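Suture practice evenings return to Drostden

The skills lab at Drostden will reopen its evening suturing sessions in the new year, with places for 25 trainees. Sign-up began on 21st December and closes when the list is full.

Each course runs for five evenings. The first two cover needle handling and simple interrupted stitches, and the rest are given over to knot tying, spacing and closing under low tension. Trainees work in pairs at one of 10 stations.

Katia Amato, who runs the course, said most people arrive able to tie a knot but pull it too tight. "We spend a lot of time on tension," she said. "The edges should meet and no more. If the skin puckers, you take the stitch out and do it again."

Black thread is used on the skin surface, with a curved needle, and the ties are left in place until a tutor has looked at them – both the knots and the gaps between them.

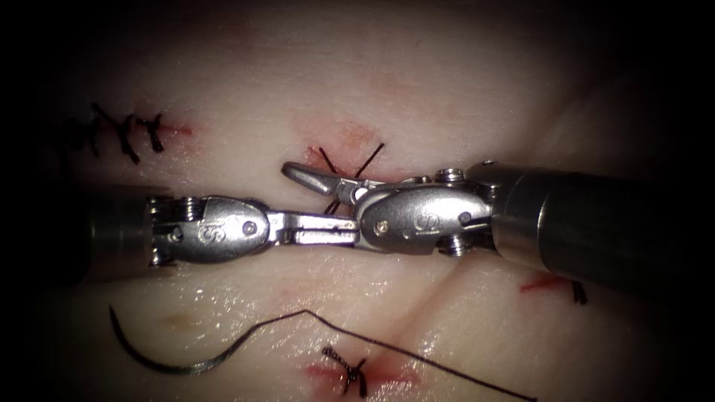
How to apply

Forms are at the Leblanc building front desk or can be requested by phone on extension 3269. Trainees who missed a place in May will be offered one first. Thread and needles are supplied – bring your own loupes if you use them.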